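**Slide 7: wrist view, soft goods**

- Kellmont set: 1,869 episodes logged, target was 1,000 per site. Sikstead finished first.
- Tubing is the hard class. It bends between grasps, so joint replay is useless as a label.
- Pause on the still.

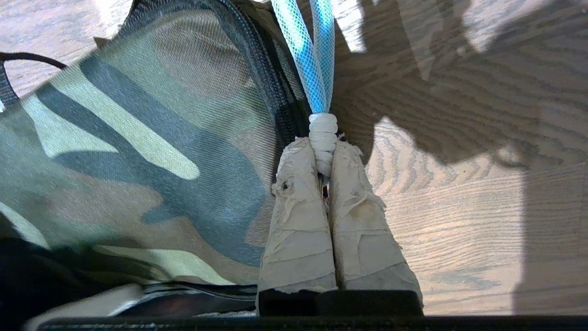
*Wrist camera. Grip on the taped section of two sleeved tubes, next to a camouflage bag.*

- Point out the contact: both fingers on the white tape wrap. Annotators mark the grip point here and leave the free tube unlabeled.
- Sun and shadow on the wood floor stay in. Rondholm filtered hard light in April and we had to restore it.
- Finger tape: log wear every 100 episodes.

If asked about the split: by bag, never by episode. Next slide.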